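Groups > Tabletop Automation > Meetings > Minutes

Home Calendar Minutes Shared Files Sign in

Minutes of the Monthly Meeting, Sunday, June 3, 2018

Cloltlow tabletop automation group, back room, afternoon session

I took the notes again, so as usual these are in my own words and a bit longer than they need to be. If I've got you wrong, tell me before the next meeting and I'll fix it.

1. Opening and last month's minutes

We started late because the projector wanted an update. Last month's minutes were accepted with one change: I had written that the Zirner arm was "ready for the real table," and two members asked me to take that out. Given what we spent most of this afternoon talking about, I was happy to! The line now says "under test."

2. The Shim fault

This was the big item and it ate well over half the meeting, so I'll try to put it in order.

For anyone who missed the emails: Shim is our own control program, the piece that sits between the planner and the arm and decides how fast each joint is allowed to go. We've been running it against the simulated Zirner for a while, with the block sorting job, and in the last long batch it did something we really don't want a real arm to do. On four runs out of 3,000 the gripper came down past the height it was told to stop at and kept pushing. In the simulator that means the blocks jitter and shoot off sideways, and it looks funny. On the bench it would mean a bent finger or a cracked joint, and if somebody was reaching in to set a block straight it could mean a hurt hand. I want that written down plainly because there was some laughing at the replay (me included) and then a bit of a silence afterward.

The member who runs the batches took us through the log from the first bad run. The arm reaches for a block, the planner sends a new target while the first move is still going, and Shim is supposed to throw out the old target and slow down before it picks up the new one. It does throw out the old one. What it doesn't do, if the second message lands at exactly the wrong moment, is carry the floor limit across. So for one cycle there's no lowest height at all, and the arm takes whatever the planner gives it. If the planner's number is a good one you'd never know. If it's a little low, down she goes.

We had the sorting layout up on the wall while we talked, and I've put it in so the rest of this makes sense. 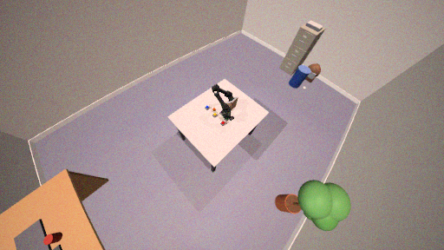 Simulated bench for the sorting job, arm low over the table near the blocks.

The first question from the floor was why the safety stop didn't catch it. Fair question, and the answer made a few of us uncomfortable. The stop looks at joint load. In the simulator we had turned the load readings down a long way last November, when the arm kept tripping out on harmless little bumps, and we never turned them back up. So the stop was there, it was switched on, the light on the panel was green, and it would have needed an enormous shove before it did anything. I was one of the people who asked for the readings to be turned down, so I can't be too grand about it.

Second question: could the same thing be hiding in the bench version? We went back and forth on this one for quite a while. One view was that the bench arm has its own limits in its own controller and those would step in. The other view — and I came around to it — was that none of us has tested those limits on purpose, we've only ever assumed they're set. A member who has worked on packing lines said that at a previous job an arm was left with its factory limits for a table that was later raised by the width of a hand, and the first anyone heard of it was the noise. That settled it for most of the room.

Third question, from one of the newer members, was whether the crowded side of the table makes it worse. With the blocks as close to the gripper as they are in this layout, the planner changes its mind a lot, and each change is another chance for the bad timing. There's a whole stretch of bare tabletop toward the near corner that we don't use for anything. So the idea was to spread things out. The batch runner liked this for everyday use but pointed out that it would only hide the fault, and asked us please to leave the crowded layout exactly as it is until the fix has been proved on it. Agreed without a vote. The newer member is going to make a second, roomier layout as a separate file. Please don't save over the old one, I know how the shared folder gets.

We also talked about the little brown wood-colored piece next to the arm. Somebody wondered whether the arm was fouling on it, and whether the whole thing was just a collision we were reading wrong. It was checked during the tea break: the batch runner took the piece out and replayed one of the bad runs from its saved start, and the overshoot came up just the same. So we can cross that one off. The piece goes back in for the tests, so everything matches.

What we decided, after all that:

The bench arm stays unplugged until the fix is in and tested. That means unplugged at the wall, with the key out, and the key lives in the tin. No quick demos for visitors either, sorry. I know two people had hoped to show family next week.

Shim gets changed so that the floor limit sits outside the target message completely and can't be dropped with it. The member who wrote that part of the code said it was a small change and then, after a look at it on the laptop, said it was a medium change. We're giving it until the next meeting.

The load readings in the simulator go back to where they were before November. If the arm starts tripping on little bumps again we fix the bumps.

When the change is ready, the same batch gets run again from the same starting numbers, and after that 40 runs with the second message forced to land at the bad moment every time. If even one goes under the limit, we stop and talk again. The pass mark is none. There was a suggestion that one in the long batch might be acceptable "for a hobby group" and it did not go down well.

Before the bench arm is plugged in, two people together test its built-in limits with a block of foam on the table and nothing else in reach. I've offered to be one of them, and I'd like the other to be somebody more patient than me.

3. The stop button

This followed on from item 2. The big red button for the bench arm is on the wall side of the table, and to hit it you have to lean across the part of the bench where the arm works. I can't believe we've all walked past that for so long! It's going on a bracket at the front corner, on the side where people stand. We have enough cable. We also want a second button on a long lead that whoever is watching can hold in their hand, and a member has a spare one in the garage that needs its contacts cleaned.

There was some talk about a light curtain as well. It came out as too expensive for now and I said I'd look at used ones. A strip of yellow tape on the floor was proposed as something cheap in the meantime. Half the room thought tape does nothing and the other half thought it at least reminds you, and since we have a roll already it's going down.

4. Fault notes

We agreed that anything odd gets written down the day it happens, even in the simulator, even if it only happens once. Two members said they had each seen blocks fly off the table earlier in the spring and put it down to the physics being flaky. It may well have been this same fault. It may not, we have no logs from those runs, and that's the annoying part. There's now a page called "Odd things" in the shared files. Date, what you were running, what it did. You don't need to know why.

Nobody is to be teased for what they put on that page. I was asked to minute that, so there it is.

5. Getamora visit

We've been invited to bring the sorting job to the open workshop at Getamora. Before today the plan was to take the bench arm. After today the plan is to take a laptop and a screen and show it in simulation, with the fault and the fix side by side if the fix is ready. I think that'll be more interesting anyway (the people there know perfectly well what a working arm looks like). We need a yes or no from everybody who wants to go, and so far I have four names and one maybe.

6. Other bits

The room is booked through the summer. Please put the chairs back against the wall, there was a complaint.

The box of mixed screws is now two boxes of mixed screws. Whoever started sorting them, thank you, please carry on.

Someone left a gray sweater and a tape measure behind last time. Both are on the hook by the door.

7. Jobs before the next meeting

Floor limit change in Shim — the member who wrote that section, with the batch runner checking it.

Load readings back up in the simulator — done before we'd even packed up, thank you.

Roomier layout as its own file — our newer member.

Stop button bracket, and clean up the spare button — the garage owner, and I'll bring the drill.

Tape on the floor — me.

Prices for a used light curtain — also me.

Attendance was 18 for most of the afternoon, with a few leaving before item 5. Next meeting is the same place and the same start time, and whoever gets there first should turn the projector on so it can get its updates over with.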